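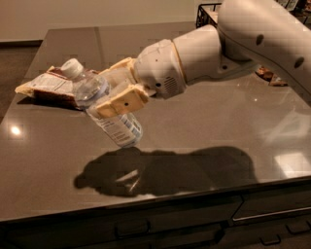
*A bottle and a wrapped snack, one grip. The worktop was a separate invoice.*

# How to budget for a robot arm without having to go back and ask for more

The price of the arm is the first number you'll be given and the last one that means what it says. We bought a Dendar through Lakenico for the Zakholm site, having written a budget that consisted of the arm, a modest sum for "fitting" and a line marked "sundries". Sundries did a lot of work that year.

What follows is the order I'd do it in now.

## 1. Write down the job before you look at any brochures

One sentence. Ours should have read: "Pick up small packaged food and drink from a kitchen worktop and put it somewhere else." What it said was "general handling", and every supplier on earth will sell you something for general handling.

Then go and fetch the things the machine will be handling. Put them in a crate and keep the crate. Bottles, bars, bags, whatever you have. If a supplier offers you a demonstration, take the crate along. Their own demonstrations tend to feature a cube.

## 2. Split the money into what arrives once and what keeps arriving

Two columns will do. In the first:

- the arm and its controller
- the gripper, if it's quoted separately (ask)
- mounting, and any strengthening of whatever it's mounted to
- delivery, including getting it up the stairs
- cameras and cabling
- training for whoever will use it

In the second:

- finger pads and other parts that wear
- software licences
- the service contract
- insurance
- test stock

Test stock looks too small to bother with. A bar that has been squeezed forty times is no longer a fair test of anything, and you'll want fresh ones. Snacks also have a way of leaving the building. Put in a figure and don't investigate.

## 3. Price the gripper as if it were the whole machine

It's the only part that touches anything. The arm carries it about.

Ask for the opening width, the grip force at its lowest setting, and the cost and delivery time of replacement pads. Lakenico quoted us £121 for a set of pads, delivered, which seemed reasonable until I noticed that the lead time was three weeks and we had budgeted for no spares at all. Order a spare set with the machine. Order it even if you're told the first lot will last.

Also ask whether it's expected to hold more than one object at a time. We hadn't asked. People who use the thing will want to try it, and a bottle with a flat packet pressed against it is a different problem from a bottle. If you want that in the job, it goes in the sentence from step 1, and the supplier should see both items in the crate.

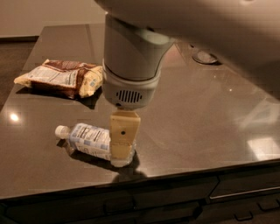 **Philippa Garside**
*Equipment and purchasing, Zakholm*

## 4. Be rude about your own objects

Take a bottle on its side. It has a cap at one end and a base at the other, a label round the middle, and clear plastic at the shoulder. Before buying, decide which end you expect the gripper to go for and whether you care. If something later on has to stand that bottle upright, you care quite a lot.

Now put a puffy snack bag behind it. Bags crease, and the shape you measured this morning isn't the shape you'll have after lunch. Give each object in the crate a mark: easy, awkward, or horrible. Budget your setting-up time on the horrible ones. The easy ones will look after themselves and will be the only thing shown to visitors.

## 5. Look at the worktop, then look at the ceiling

A glossy worktop is lovely in a kitchen. Under an overhead light it gives you bright spots, pale patches and a hard shadow under everything you put down. Whether your cameras mind is a question for the supplier, in writing, with a photograph of your own surface attached.

Allow money for one of these:

1. a matt mat or covering
2. softer lighting
3. extra time for getting the vision to cope with the surface as it is

We put nothing down for any of them. If the machine is meant to work in ordinary rooms, option 3 is the proper answer and also the dearest, so get a day rate for it early.

While you're there, check the reach. Measure from the mounting point to the far corner of the worktop, and measure the height the arm needs above it. Then think about the drawers underneath. Somebody will want a spoon, and the safe working area you've drawn on the plan may well have the cutlery in it.

## 6. Hire before you buy, if they'll let you

Lakenico let us have a two-month hire with part of the fee taken off the purchase price. Plenty of suppliers will do something similar if pressed, and few mention it first. Settle these before you sign:

- who pays for damage, and what counts as wear
- whether the hire unit is the same model as the one on the quote
- who collects it, and from which floor

The middle one caught out our sister site at Baptiste, who trialled one gripper and were sent another. It was described as an upgrade. It didn't fit the mount.

## 7. Add the staff time and don't flinch

Our quote allowed two days for installation. The supplier kept to that, to be fair to them. Our own people then spent most of June on it, and none of that was in the budget, on the grounds that we were "paying them anyway". Cost the hours. If the total makes the project look silly, better to know while you can still send the brochure back.

## 8. Leave the contingency alone

You'll be asked to trim it. Offer up the extended warranty on the carry case first. There is always a carry case.

The blank version of our two-column sheet is in the shared purchasing folder, under "arms". Please save your own copy before filling it in, as the last person didn't, and for a while every site appeared to be ordering pads for Baptiste.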